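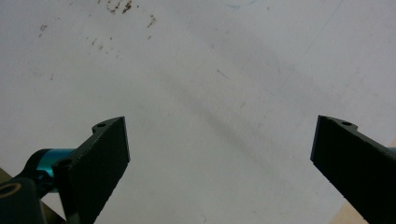 I finally got the water bill sorted out. The September one came to 283 dollars, and we normally pay less than half of that. I called the Fevthorpe office twice and the second time got Shuzhen Kang, who pulled up the readings and saw that the meter had gone from an estimate to a real number. So part of it was catching up on old months.

The rest was the toilet upstairs. I put food coloring in the tank, left it for an hour, and the bowl was blue when I came back. A new flapper cost 5 dollars at the hardware store on Damen. Mine is the older three-inch size, so check before you buy. I got the wrong one first.

Shuzhen split the balance over four payments with no fee. I had to ask for that, it isn't on the website. I've started writing the meter reading on the calendar on the first of each month. The next bill should show whether the flapper was all of it. If it doesn't drop I'll look at the outside faucet.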